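Pistus hand-held gripper: is it any help around the place?

I've had the Pistus for 2 months now, on loan from Trekance, and the short version is that machines still can't do my chores. The idea is you do the job yourself with the gripper, over and over, and a robot is meant to pick it up from there. I did 302 goes at tidying small bits and pieces. My wrist knew all about it!
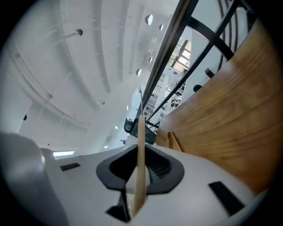 Thin wooden stick, curved timber panel to the right.

Big, chunky things? Pretty good. Skinny stuff is another matter — the arm trained on my efforts fumbled sticks and pegs far more than I'd hoped, and it's slow as a wet week. The grip is comfy, though, and I like the plain white body.

At $660 I'd hold off unless you love tinkering. 3 stars from me, and I'm still doing my own tidying.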